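October 16, 2018

Workshop tips, belt sorting bench. Mostly for the new people who joined in August, but Mansa asked for it in one place so the rest of you can stop texting me. Add to it if you have something. Rukhsana

**Before power on**

- Sleeves up, lanyards OFF. Bag straps too.
- Wipe the belt with a barely damp cloth, then a dry one. No spray cleaner, it leaves a film and parts slide.
- Check both rails for screws and bits of tape. Found a hex key riding along in there last week.
- E-stop person picked and standing there. Not sitting. Not on phone.

**Cables**

Leave slack at the wrist. More than looks neat. The arm folds back further than you think and a tight cable pulls the connector first. Finger tight on the threaded bits, no pliers — Antwi team stripped theirs with pliers and lost a whole Saturday.

Velcro ties, never zip ties. You will be undoing it.

**Parts**

Practice parts live in the Skurnmont tub, bottom shelf. We printed 381 over the summer and plenty have a rough seam. Run a thumbnail round the edge, if it catches, two strokes with the fine file. Dont sand the hole, it changes the fit and the peg test goes weird.

Stand them up on the belt, hole facing up. Lying down they roll.

Dusty parts = slippery parts. Old toothbrush, then wipe.

**Grasping**

- Come down from above, palm flat to the belt. Sideways approach knocks the next part over.
- Thumb beside the part before fingers close. If the thumb lands on top, back out and redo it, don't squeeze and hope.
- Start at 20 percent speed. Yes even if it worked yesterday.
- Stop belt for the first tries. Moving belt only after Mansa has signed your sheet.
- Write down misses as well as grabs. Nudari logs only had the good ones and we couldn't use any of it.
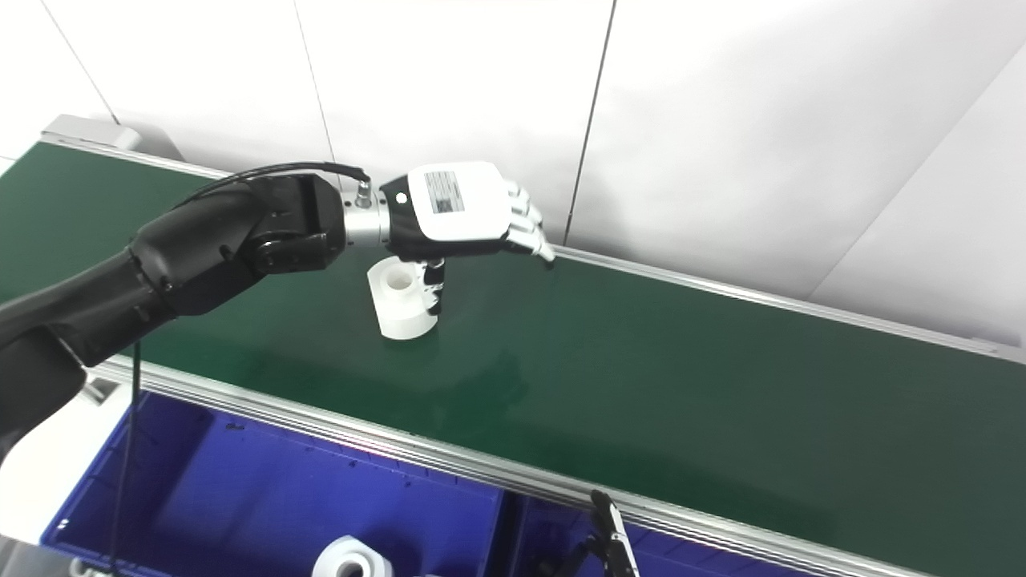
Fingertips get grubby fast. Rubbing alcohol on a cotton swab, a little, let it dry before you run anything. Same swab for the thumb joint, go gentle. Do not pick at the label on the back of the hand, we need that for the warranty people.

**Bins**

Push them right up under the rail. Gap = parts on floor = somebody stepping on parts. Old dish towel in the bottom if teh noise is getting to you. Empty them between runs or your count is junk.

**For Jellthorpe**

Scored run is 1000 seconds, our best so far is 657 points. Pack the spare velcro, swabs, both files, extension cord (the long one), towel. Somebody bring snacks that aren't greasy — no chips near the bench, I mean it.

Last one out switches off the belt at the wall, not just at the box.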